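Supply room and storage > Sorting, labels, small stuff

Wrappers on or off? (and a word about my new table)

sofiabastos
February 9, 2022
Hi all! I finally have a proper sorting table and I'm having way too much fun. Over the holidays I took on a mixed lot of tubes from the Agbayani stationery closeout, 19 of them, mostly from one shelf. Some have what looks like Japanese on the cap end, and most still have the crinkly plastic on. I love them already and I have no idea what half of them are.

What I can't decide is whether the wrap comes off before they go in the drawers. My rule with pens and brushes has always been everything naked, everything labeled by me, done. But these have the barcode and that skinny column of print running the long way down the tube, and I'm nervous about losing any of it. 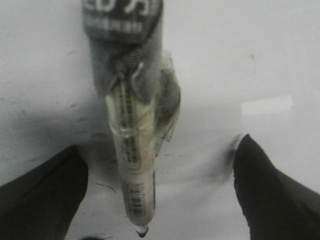 I've got 4 shallow drawers set aside, the Zurnley ones with the felt bottoms, and I'd like them full and tidy by March. If the wrap stays on, I think I can only lie them in a single layer, because the loose flappy bits catch on each other and then three come up when you wanted one.

Also, any tips for reading tiny print on these? My eyes are not what they were.
Sofia Bastos

pegboard_pat
Wrap OFF. It's trash the day you get it home. It slides around, it rustles, it hides the print. Write your own label and move on.

jeaniec
Oh I disagree so much, Pat! Leave it on until you know what you have. I stripped a whole box of imports once and threw out the one bit of text that said what was inside. I had two years of "gray thing, maybe adhesive?" in my drawer. Wrap on, then a strip of masking tape around the outside with a number on it, and keep a notebook.

For small print: get the light off to the side, and lay a sheet of dull paper under the tube. What's your table top like? If it's shiny it'll fight you.
Jeanie Carnegie

sofiabastos
It's VERY shiny, ha. It's the big Votell I got when the office upstairs cleared out, and I adore it. All that space! The tube lights bounce right back up at you, though, so the dull paper is a great idea and I'm trying it tonight.

It also has some gray squiggly marks I'd like gone. I've been at it with a damp cloth and dish soap and nothing else so far. 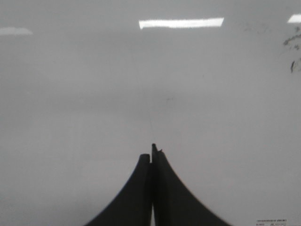

Table top with the lights on. Smudges are over on the right side.

pegboard_pat
Looks like old marker to me. Rubbing alcohol on a rag, small circles. Two minutes.

driftwood_lane
Try it on the underside first, Pat's way took the gloss off a shelf of mine. I use Fimach paste on a soft cloth. Slower, but I've never had it leave a dull patch. Nice big table by the way, I'm jealous.

pegboard_pat
Never had a dull patch in my life but sure, test it.

jeaniec
Don't scrub the shine off either way! Back to the tubes, Sofia, are they all the same sort?

sofiabastos
No, and that's the fun part! There are cream-colored ones with a dark end, and I've got clear ones too, slim, narrower toward the tip, with a white label for the barcode and then a second block of small print farther down. The wrap on those sits around the middle and sticks out both sides like a little skirt.
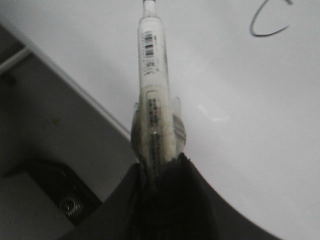 I'm leaning toward Jeanie's way for the clear ones, tape number and all, and I might try Pat's on a couple of duplicates to see if I can live with it. Would you put the number by the tip or down by the other end? The drawers open toward me so I'd be looking at whatever end is in front.

jeaniec
Front end, always, and make the numbers big. Keep the tape clear of the barcode.

driftwood_lane
Tips all facing the same way too, or you'll be turning every one over.

pegboard_pat
Fine, number them. But cut the skirts off with scissors, at least! You'll get two layers in a drawer.

sofiabastos
Scissors! Trimming the flaps hadn't crossed my mind. Doing one drawer tonight and I'll post the notebook page when it's filled in.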